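Mitar Two-Arm Bench Station, by Pumovora

The Mitar is a bench station with two arms, for small workshops and for people who want to try automation at home. Each arm has a two-finger gripper. We sell it together with the Umow planning software, so you can test a job on the screen before you buy any hardware.

Many customers ask us if it can do chores already. Our answer is: some of them, and slowly. Picking up a small hard object and placing it on a marked spot is a fair job for it today. Clearing a table after dinner is not. 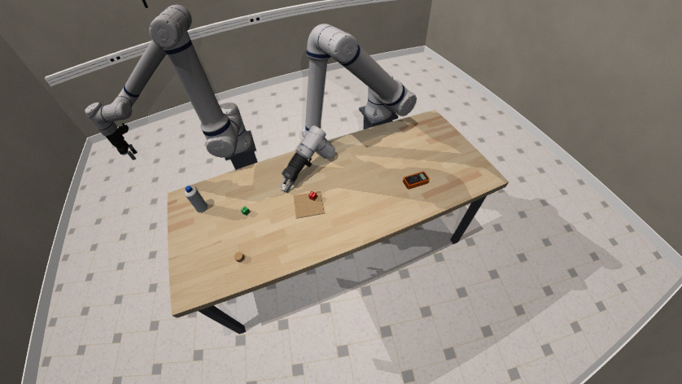
In our own trial in March we let one arm repeat a simple pick 1000 times in simulation. It missed 301 of them, mostly when the object stood close to something else. We print this number because buyers should know it. A real bench will give you other results.

Setting up a new task takes about 5 hours for a person with no experience. Tools with an uneven shape need more patience than cubes, and soft things like towels we do not support yet.

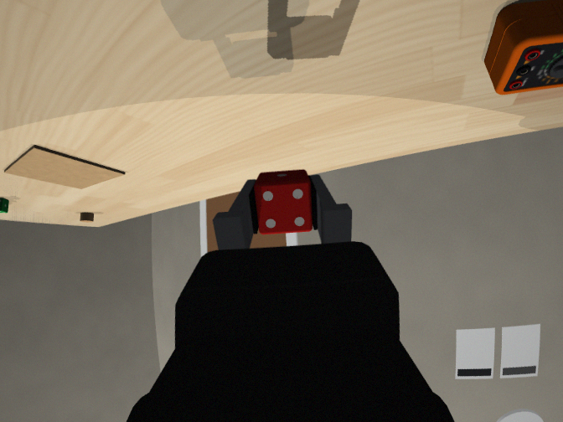 The warranty is 2 years and covers the joints and the grippers. Finger pads are wear parts and you can order them separately from Ferraro, our parts dealer.

Comments

benchrat: Can it sort screws by size?

Pumovora: Not well. Very small parts slip from the fingers.

k_workshop: Thank you for the miss number. I will wait one more version.

oldlathe: Does Umow run without the arms?

Pumovora: Yes, it does.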